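Dodden Tea Table – README

Welcome, and thank you for stopping by. Dodden is a small collection of pictures and notes on how people set out tea things, and how they clear them away again afterward.
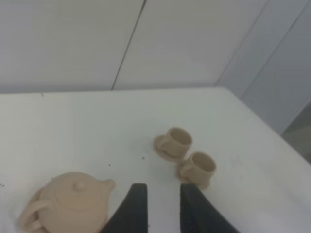
We started the collection in February with one shelf of pots and a borrowed table, and it has grown a good deal more than we planned. The current release holds 367 pictures from 40 table settings. Each setting has a short text note with it, written the same day, giving the pieces used and anything we thought a reader might like to know.

What's in the folders

settings – the pictures, one folder per table setting
notes – plain text, one file per setting
pieces – a list of every pot, cup and saucer, with its short name

The sets are modest ones. Several are plain beige ceramic, a teapot with two cups and two saucers, and we have a soft spot for those. The pot has a domed lid with a little round knob, and the cups are straight-sided with small handles. On a white table the pale clay color can look quite different from one hour to the next, so please don't use the pictures to match glazes or paint.

How the names work

A cup and the saucer under it are listed as two pieces, even when they never part company. A lid goes with its pot. Early on we listed lids separately, and some 20 of the older notes still do it that way. We are fixing them slowly, usually over a cup of something.

Known gaps

Setting 17 has pictures but no note. Milk jugs and sugar bowls are hardly covered at all – we would love to add more.

Related collections

Flirkero covers breakfast trays and uses the same folder layout, so the two can sit side by side.

Last updated 4 October 2018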